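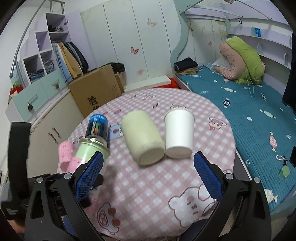

*Photo: Tsegereda Lencho, Adugna project. Wrist camera, hand-held tool.*

**Speaker notes, Wednesday session, slot of 9 minutes**

Slide 1. Say good morning. Say my name slowly: Obsa Derese. Thank Suryani Wattimena for the invitation. Leave the photo on the screen while people sit down.

Our question was small. We have one hand-held gripper tool and two sets of finger pads, and we wanted to know which set we should keep for the home recordings. The first set is from Geller, flat and smooth. The second set is the blue textured one, which you see on the slide. We call it Skusa in the lab, after the mold it comes from.

(Pause. Let them look at the jaws. They are open.)

Slide 2. Why a home and not the bench. On our bench at Genska every object is standing straight on a gray mat. At home the objects are as people leave them. On this table there is a glass jar tipped over, a spray can behind it, a small pink container leaning on the jar, and a paper cup upside down. The cloth has big cartoon faces on it. For a person it is easy to say where the cloth ends and the object begins. For our detector it was not so easy, and I will come back to this.

Slide 3. The numbers. We made 500 grasps with each set. I count a grasp as good if the object is lifted and held until the operator puts it down by himself.

- Smooth pads: 201 good
- Textured pads: 416 good

Say clearly: same operators, same objects, same rooms. Mekdes Gashaw changed the pads between the blocks, so the order was mixed. Do not say "twice as good." Jacobus will ask about it, and he is right, the result depends very much on the objects. With only boxes the two sets were close.

Slide 4. Where the textured pads lost. Two cases.

First, paper cups. The texture holds well, but the operator does not feel when he squeezes too much, and the wall of the cup bends. We counted a bent cup as not good.

Second, round lids. When the jar is lying down, the fingers often close on the lid and the jar turns in the hand. The smooth pads had the same problem, so I think this is a matter of finger shape. I would like to hear other opinions.

Slide 5. The camera. The view from the wrist is wide, and it takes in much more than the table. Go back to the photo for a moment: wardrobe, bed, stair rail, cardboard boxes. The detector gave us boxes on the faces printed on the tablecloth, mostly the bear. We now mask everything outside the reach of the fingers, and the printed faces are still a problem, because they are inside the reach.

(If time is short, skip to slide 7.)

Slide 6. Wear. Each pad frame has four screws. Check them every morning. In March one set came loose during a block and we had to throw away the block.

Slide 7. What we will do: keep the textured pads, try a softer mold, repeat the cups. Jacobus Nel has the files for the mold, write to him, not to me.

Questions. Drink water first.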